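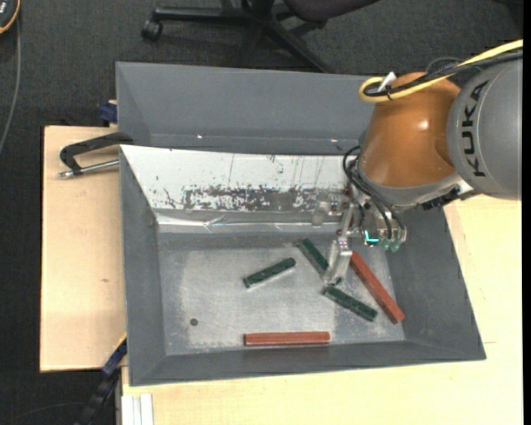 Bin picking: planner rejects most grasps near the far wall, and the ones it accepts sometimes stall

Asked by grarkine_dev, 2023-01-13

I am working on a picking cell with a KUKA arm and a two-finger parallel gripper. The parts are rectangular blocks in a gray plastic bin with sloped walls. The bin is clamped to a wooden table. One wall is lined with a sheet of metal that is badly stained and scratched.

The software chain is as follows. A depth camera gives a point cloud in the camera frame. A segmentation node (we call it Buzatu) fits a box to each block and publishes a pose. A sampler generates 300 grasp candidates per block, antipodal pairs on the long faces, with approach vectors inside a cone around the bin normal. The candidates go to a collision check against a mesh of the bin plus the other fitted boxes, and whatever survives is ranked and sent to the motion planner.

With blocks near the middle of the floor there is no trouble. With blocks close to the lined wall, or lying close alongside another block, nearly everything is rejected. From the log of one overnight run:

candidates checked: 3,391
passed collision check: 874
rejected, finger vs. bin: most of the remainder
rejected, finger vs. block: the rest

That run had the blocks pushed toward the wall on purpose. Looking at the rejected poses in the viewer, many seem reachable to me. The fingers are clear of the wall by a few millimeters, but the checker reports contact.

The second problem is that some accepted grasps stall on descent. The arm stops above the block with a force threshold trip, and the state machine goes back to re-detect, picks the same grasp, and trips again. It will repeat this until I stop it.

Things I have tried:
Reducing collision padding on the gripper from 5 mm to 2 mm. More candidates pass, more descents trip.
Widening the approach cone. No real change near the wall.
Re-running the hand-eye calibration. Residual did not change much.

Is this a padding problem, a calibration problem, or is the sampler wrong?

Desmond Montoya

Probably more than one of those, and the padding is hiding which. Set it to zero for testing, with the arm disconnected, and look at what the checker compares.

1. Check what mesh is used for the bin. If it went through a convex decomposition, the sloped walls and the flange often come out thicker than they are. An open tray with a wide rim is a bad case for this. We had a tray where the decomposition filled in the inner corner all the way along the floor, and every grasp within a finger width of the wall was reported as a collision. Five flat boxes, one for the floor and one for each wall, placed by hand, were more accurate and also faster to check.

2. Check whether the metal liner is in the model. If the bin mesh is the bare plastic part, the real wall is further in than the modeled wall by the thickness of the sheet plus whatever gap is behind it. That would give you the opposite error: accepted grasps that touch something. If one finger comes down on the edge of the liner, you get your force trip. Measure the wall position by touching it slowly with a known tool tip at several points, then fit a plane.

3. Check the depth data on the liner separately. Bare metal with stains returns patchy depth. If your segmentation removes the bin by background subtraction, bad points on that wall may be attached to the nearest block, and the fitted box grows toward the wall. The sampler then places the outside finger too far out. Plot fitted box width against distance from the wall. The blocks are rigid, so if the width goes up close to the wall, this is the cause. If you know the part dimensions, fix them in the fit and solve for pose only.

The retry loop is a separate bug. After a trip, the failed grasp should go into a short list keyed on block pose, with a tolerance, and be excluded on the next cycle. Otherwise a deterministic ranker gives the same answer for the same input — it has no reason to do anything else. Clear the list when any block moves more than the tolerance.

Also, log the pose at the moment of the trip, along with the force vector in the tool frame. Mostly axial force means a fingertip landed on something. Mostly lateral force means a finger is rubbing on a neighbor or the wall.

okura_tools

Use a bigger bin. Or a suction cup if the blocks are flat enough, then you don't need finger clearance at all. We dropped the parallel gripper and haven't looked back.

cleltham_m

Agree with Montoya on the mesh. One addition on calibration: the hand-eye residual only tells you about the poses you calibrated at. If those were all above the center of the bin with the wrist upright, it says little about a tilted wrist near a wall. Add poses with the tool low and tilted and see if the residual gets worse.

Check the gripper model too. If cables run outside the wrist and your model has a fat cylinder around them, that cylinder may be what hits the wall for tilted approaches. The checker should be able to print the name of the link pair in contact. "Finger vs. bin" may just be the label your wrapper puts on everything below the flange.

grarkine_dev

The bin mesh was a convex decomposition and the inner corner was filled in as described. Replaced it with boxes. The liner was not in the model either, so I have added it as a sixth box from touched points. I have not plotted box width yet. The exclusion list is in and the state machine now moves on to another block after a trip. Will check the link pair names next; the label does come from our wrapper.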